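How to Check a Wrist Camera View in Simulation Before You Record

Fetcombe lab guide, revised 17th October

If you are recording robot demonstrations in a simulated room, the wrist view needs to be checked before the first episode is saved. A bad view is cheap to fix at setup and expensive to fix later. We once threw out 81 episodes in May over a camera mount that had been rotated after a model update.

These are the rules we use at Fetcombe for a two-finger gripper in household rooms. They are house rules and do not replace your own safety documents if the same program will later run on real hardware.

What you need

- The room file, loaded and unmodified
- The gripper model named in the project sheet
- A log sheet or text file for the session
- 5 minutes per room

Step 1. Load the room and hold still

Start the simulator with the arm at its home pose. Do not send any commands yet. Let the physics run until nothing in the room is moving. If an object slides or drops by itself, stop and report the room file. Do not nudge the object back and carry on.

Step 2. Open the fingers

Send the open command once and wait for the position reading to settle. Write the reading in the log. The same value should come back each time you open the gripper in that session.

Step 3. Look at the wrist view

Save one still from the wrist camera. Both fingers must show, with the gap between them clear. The gripper body may take up a good part of the image, but it must not hide the fingertips.
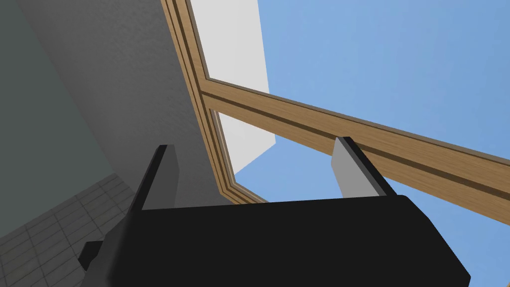 Source: Simulator render, Fetcombe. Gripper open and empty, facing a window.

Windows deserve extra care. With the gripper tilted up like this, most of what lies past the fingers is sky, and a plain blue background gives very little to judge distance by. The wooden crossbar passing behind the right finger is a better reference. When you plan a move near a window, pick a fixed edge of that kind and note it in the log.

Check the light too. The two inner finger faces will often differ in brightness, and that is fine as long as you can make out the edge of each one. If a finger blends into the wall behind it, change the start pose. Do not change the room lighting, as other teams share the file.

Step 4. Set the limits

Keep the speed at 80 percent or less of the project maximum while you are testing. Set a stop distance for walls, glass and frames, even though nothing can break in a simulation. Operators who get used to brushing a window frame on screen will do it on the real arm as well. Wilson Chambi keeps the current distances in the Tamura settings file - use those and not the ones in your old project folder.

Step 5. Run one dry pass

Move from home to the work area and back with the gripper empty. Watch for fingers passing through solid parts. Any overlap counts as a contact and the pass has to be repeated after the fix.

Step 6. Write it down

Log the room file version, the gripper model, the open reading and the name of the person who checked. Attach the still from step 3. For a batch of 2,000 episodes or more, a second person signs before recording starts. Send those requests to Toshiko Hosoda.

When to repeat the check

Repeat all six steps after a simulator update, a gripper change or any edit to the camera mount. A new room needs the full check as well. Restarting the program on the same machine only calls for steps 2 and 3.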